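We use cookies to keep this site running and to remember your preferences. Accept / Manage settings

7 min read

A day at the Prelavdale shared workshop

The open day ran from ten until late afternoon, and I had planned to stay an hour. I stayed until they were sweeping up! Prelavdale is the sort of place I wish I'd had when I was fifteen and taking apart my parents' radios on the bedroom rug: one long room behind a tile shop, a smaller room off the back for anything that makes dust, and a kitchen where the good screwdrivers keep ending up. It opened in July, so it hasn't had its first birthday yet, and it already feels well used.

Getting there is easy if you ignore your phone. Mine sent me to the loading dock on the wrong side. Go in through the parking lot, past the bike rack, and look for the green door. The sign with the hours on it was printed before they changed the hours, so check before you go. Entry on the open day was free. A regular day pass is $20, and members get a shelf and a key after 3 months.

The front half of the room was set up for people who had never been inside before. You could solder a blinking badge (I did, badly, and it blinks) or feed scrap into the small laser cutter and get a keychain back. There was a line for that all day. Past it were the sewing machines and a table of clocks somebody was fixing, and I could easily have spent the whole visit on the clocks.

But I had come for the robots, and the robots were at the far end.

The main project is called Briltetti. It's a robot arm with a two-finger gripper, and the members have been putting it together in the evenings. What I loved is how ordinary the goal is. They want it to hand things over, hold a part steady while you glue it, and tidy a work surface at the end of the night. That's the whole wish list. I asked whether it was meant to do anything fancier and was told that picking up a washer is plenty fancy, thank you, and after watching them tune it for a while I agree.

If you've never tried to make a machine pick something up, it is a wonderful way to find out how much your own hands are doing. Your fingers slow down just before they touch. They feel the table and shift. An arm has to be taught all of that, or at least set up so that it can get away without it. The members had a fat binder of notes on speeds and heights, and the page it was open to was numbered 641. I flipped back a bit (with permission) and found my favorite line of the day, written in pencil: "lower, then slower, then lower again."

They talked me through the cabling, too, which sounds dull and wasn't. A cable that's fine with the arm folded can pull tight when it reaches out, so they move every joint by hand through its full travel before turning on the power. Two people do this together – one moves the arm, the other watches the cable and says stop. I got to be the one who says stop. I said it too early twice and they were very nice about it.

There is also a small camera down by the gripper, and you can watch its view on a monitor. I can't tell you how much I enjoyed this. From where you stand the arm looks neat and sort of delicate, and then you glance at the screen and the gripper is enormous, with every slot and ridge showing and specks on the work surface you would never have noticed.
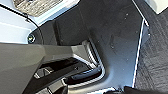

Briltetti from its own point of view: black slotted fingers, the paler grooved pad at the tip, and a dark gray panel behind.

The grooves on the pad got a long discussion. One camp wants them finer, one wants to try a plain soft pad, and both camps had brought samples. I was handed a bag of offcuts and asked to squeeze them and say which felt grippiest, and I gave my opinion with far more confidence than I'd earned.

Next to it was a second, much younger build called Dumlao, which at the moment is a base plate, a box of motors and a lot of optimism. It's going to be a little cart that carries tools between the two rooms. The door sill is the problem. They've sketched bigger wheels, a ramp, and a kind of rocking frame, and visitors were invited to add ideas to the sheet. I was number 21 on the sheet and I voted for the ramp.

Lunch was soup and a huge tray of cornbread. The coffee ran out early, so bring your own if that matters to you. Parking got tight after noon, and the room is loud enough when the dust extractor runs that I'd bring earplugs for small kids.

I've already told my own group at Plernodholm that we need to come back together, ideally on a quiet evening when there's time to sit and watch the tuning. We have an old arm in a closet that hasn't moved in years, and I came home with two pages of notes and a strong urge to go check its cables.

Posted 26 April 2026

Enjoyed this? Sign up for our newsletter and get new visit reports in your inbox. Unsubscribe at any time.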